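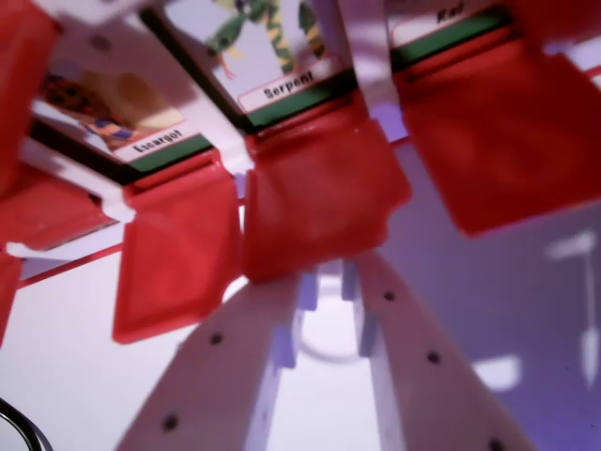
Picture cards in red holders, the one at left labeled "Escargot"

The Clunness Room, Grusville
Frequently Asked Questions
Last updated 2022-02-01

Reservations

How far in advance may I reserve a table?
Reservations are accepted up to 30 days before the date of your visit. Requests may be made by telephone or through the reservation form on this site. A reservation is complete only when you have received a confirmation.

Do you accept guests without a reservation?
Yes, when space allows. The bar and the front parlor are kept for walk-in guests. The main dining room is by reservation only during the dinner service.

What happens if my party is late?
Tables are held for the length of time stated in your confirmation. After that, the table may be released. Guests who expect to be delayed are asked to telephone the host stand.

May I change the number of guests?
Changes are accepted by telephone until noon on the day of the visit. For parties of more than 5, please call a day earlier.

Menu and Dietary Needs

Is the menu the same all year?
The steaks, chops and roast chicken are served in every season. Fish, vegetables and desserts change with supply. A new menu is introduced each September and remains in place, with small adjustments, through the winter.

Where does your beef come from?
All beef is supplied by Sakard Provisions and is cut in our own kitchen. Availability of the larger cuts is limited on busy evenings, and these may be requested when reserving.

Can the kitchen accommodate allergies?
In most cases, yes. Please state all allergies when you reserve and again when you are seated. Nuts, shellfish, dairy and wheat are used every day in a shared kitchen, and we cannot guarantee that any dish is entirely free of them.

Are there vegetarian dishes?
Each menu includes vegetarian first courses and at least two main courses. Vegan dishes can be prepared with one day's notice.

Do you serve coffee after dinner?
Coffee and tea are available throughout the evening. Our house coffee is the Tsegaye blend – a dark roast, also offered decaffeinated.

May I bring my own wine?
Guests may bring wine that does not appear on our list. A corkage fee of $30 per bottle applies.

Private Events

How many guests can be seated in the private room?
The upstairs room seats 40 for dinner. The full restaurant may be reserved for receptions of up to 200 guests standing, including use of the terrace in warm weather.

Is a deposit required?
A deposit is required for all private events and is applied to the final bill. The terms for cancellation are set out in the event agreement.

General Information

Is there a dress code?
Business casual dress is suggested in the main dining room. Ski boots and athletic wear are welcome in the bar.

Are children welcome?
Children of all ages are welcome. A shorter menu is available for them, and high chairs may be requested when reserving.

Is the restaurant accessible?
The main entrance, dining room and restrooms are on the ground floor and have step-free access. The upstairs room is reached by stairs only.

Do gift certificates expire?
No. They may be used for food and beverages, but not toward event deposits.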